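Home > Cellar Notes > Small-batch winemaking > Sulphur and stability

Measuring and adjusting free sulphur dioxide in a small cellar

By Morven Rankin
Updated September

This page covers the aeration-oxidation method for free SO2, the calculation that follows from it, and the addition itself. It is written for makers working in volumes from a single demijohn up to a few barrels. The figures come from our own practice at Imthorpe, where the largest vessel in regular use is a 400 litre puncheon. Total SO2 is touched on at the end.

Background

Sulphur dioxide in wine exists in bound and free forms. The bound portion is attached to acetaldehyde, sugars, pigments and other compounds, and contributes little to protection. The free portion is split again according to pH, mostly bisulphite ion with a small fraction of molecular SO2. The molecular fraction does the antimicrobial work. At pH 3.2 it is close to 4 per cent of the free SO2. At pH 3.8 it is close to 1 per cent. A free SO2 reading with no pH beside it in the cellar book is of limited use.

Measure pH first, on the same day, with a meter calibrated at two points (4.01 and 7.00 buffers). Strips are not adequate. If the slope has dropped below 95 per cent, clean the electrode and recalibrate before going further.

Equipment

Aeration-oxidation glassware: round-bottom flask with side arm, pear-shaped flask, condenser, bubbler
Aquarium pump or water aspirator, with flow meter
Burette, 10 mL, graduated to 0.02 mL
Volumetric pipettes, 20 mL and 10 mL
Hydrogen peroxide, 0.3 per cent, made up the same day
Orthophosphoric acid, 25 per cent
Sodium hydroxide, 0.01 M, standardised
Mixed indicator (methyl red and methylene blue)
Safety glasses and nitrile gloves

Set the apparatus on a level bench away from draughts and away from open sulphur products. A retort stand with two clamps is the minimum. Three clamps are better if the condenser is a long one. 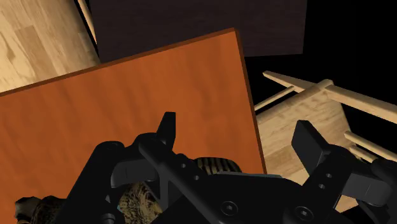 Check every ground joint for a tight seal. A smear of silicone grease on the upper third of each joint is enough. Leaks are the most common cause of low results, and they do not always announce themselves: the bubbler can run at a convincing rate while part of the gas stream escapes at the side arm. With the pump running and the outlet briefly blocked by a gloved finger, the flow meter should fall to zero. Unblock it at once.

Standardising the sodium hydroxide

Dilute caustic absorbs carbon dioxide from the air and weakens over time. A 0.01 M bottle opened at the start of vintage cannot be assumed to be 0.01 M by the end of it. Standardise weekly against 0.01 M hydrochloric acid, three titrations agreeing within 0.05 mL, and write the factor on the bottle. Keep the lid on between uses. If the factor drops below 0.95, discard and make up fresh from the 0.1 M stock.

Procedure for free SO2

1. Place 10 mL of 0.3 per cent peroxide in the pear-shaped flask. Add three drops of mixed indicator. The solution will be violet.

2. Add 0.01 M sodium hydroxide drop by drop until the colour turns olive green. One or two drops normally suffice. Do not record this volume.

3. Attach the pear-shaped flask to the apparatus.

4. Pipette 20 mL of wine into the round-bottom flask. Draw the sample from mid-depth in the vessel, fill the sample bottle to the brim, and test within the half-hour. Sparkling or recently fermented wine should be held cold and handled gently; excess carbon dioxide carries over and reads as acid.

5. Add 10 mL of 25 per cent orthophosphoric acid and close the flask immediately.

6. Start cold water through the condenser. Start the pump and set the flow to 1 litre per minute. Aspirate for 10 minutes. Use a timer.

7. Stop the pump. Detach the pear-shaped flask and rinse the bubbler tip into it with a small amount of distilled water. The solution should have turned violet again if free SO2 was present.

8. Titrate with 0.01 M sodium hydroxide to the same olive green. Record the volume to the nearest 0.02 mL.

Keep the sample flask at or below 20 °C. Acid conditions and warmth release bound SO2, which inflates the result. In a hot shed in February this is a real source of error, particularly with reds; stand the flask in a beaker of cool water.

Calculation

For a 20 mL sample and 0.01 M sodium hydroxide:

Free SO2 (mg/L) = titre (mL) x 16 x factor

A titre of 1.50 mL with a factor of 1.00 gives 24 mg/L. Run duplicates. If they differ by more than 2 mg/L, run a third and look for a leak.

Setting the target

For dry whites we work to 0.8 mg/L molecular, and for dry reds 0.5 mg/L. The free SO2 required is found from:

Free SO2 = molecular target x (1 + 10^(pH − 1.81))

For a white at pH 3.30 and a target of 0.8, this gives a free SO2 of 25.5 mg/L. At pH 3.50 the same target requires nearly 40. Above pH 3.70 the figure becomes unreasonable for most wines, and the better course is to reconsider acidity — ideally before ferment, when tartaric additions integrate with less fuss. 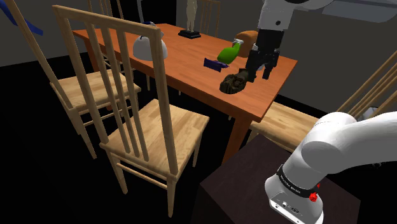
The addition

Potassium metabisulphite (PMS) yields 57.6 per cent SO2 by weight in theory. Stored powder loses strength, and most cellars assume 50 to 55 per cent once a bag has been open for some months. We use 57 per cent for a fresh bag and replace bags every vintage.

PMS (g) = required increase (mg/L) x volume (L) ÷ (1000 x 0.57)

Worked example. The puncheon holds 400 litres of chardonnay at pH 3.30. Measured free SO2 is 14 mg/L and the target is 26 mg/L, so the required increase is 12 mg/L.

12 x 400 ÷ 570 = 8.4 g PMS

Some of that addition will bind. How much depends on the wine and its history. For a clean white that has already been sulphured once, allow a third of the addition to bind and scale up accordingly: 8.4 ÷ 0.67 = 12.5 g. For a first addition after malolactic, binding may be half or more, and it is safer to add, wait and retest than to guess high.

For the same increase in a 3,000 litre tank the unscaled figure is 63 g. Weigh to the nearest gram at that size, and to 0.1 g for anything under 500 litres. Kitchen scales are not suitable for a single demijohn; use a stock solution instead.

Stock solution for small vessels

Dissolve 10 g of PMS in cool water and make up to 100 mL. This gives a 10 per cent solution, or 57 mg of SO2 per millilitre. For a 23 litre carboy requiring 12 mg/L:

12 x 23 ÷ 57 = 4.8 mL

Make the solution in a ventilated space. Date it and discard the remainder within the week. Anyone with asthma should leave this step to someone else.

Mixing

Dissolve weighed powder in a small volume of cool water or wine before adding. Dry powder dropped into a barrel sinks and sits in the lees. Pour slowly, then stir for two minutes with a stainless paddle, keeping the head of the paddle submerged to limit oxygen pickup. In tank, a closed recirculation of a third of the volume is sufficient. Top up, bung, and enter the addition in the cellar book with the time and initials.

Retest after three to five days. An earlier reading will be high, as binding is not complete.

Common faults

End point drifts back to violet. Flow rate too high, with acid spray carried over, or a condenser running dry. Check the water supply first.

No colour change on aspiration. Either the wine has no measurable free SO2, or the peroxide has failed. Test with a drop of the stock solution in 20 mL of distilled water, run as a sample.

Reds read high against the last test. Sample too warm, or aspiration run past 10 minutes. Anthocyanin-bound SO2 dissociates readily once the sample is acidified. The ripper (iodine) titration has the same weakness with reds, and a harder end point as well.

Duplicates disagree. Leak, dirty bubbler, or a pipette that is not draining cleanly. Soak the bubbler overnight in warm sodium percarbonate and rinse it well.

Total SO2

After the free SO2 has been drawn off, the same acidified sample can be used for the bound portion. Recharge the pear-shaped flask with fresh peroxide and indicator, bring the sample to a gentle boil over a small burner, and aspirate for a further 10 minutes with the condenser running cold. Titrate as before. Free plus bound gives total. Our barrel-fermented chardonnay was 66 mg/L total at its last check before bottling. Legal limits vary by country and by residual sugar, so confirm the figure that applies where the wine will be sold.

Thanks to Jouko Saarela for checking the arithmetic and to Valbona Mujić for the note on flask temperature — earlier versions of this page gave no upper limit.

Filed under: sulphur dioxide, titration, cellar hygiene, barrel work

© Imthorpe Cellar Notes | Contact | Back to top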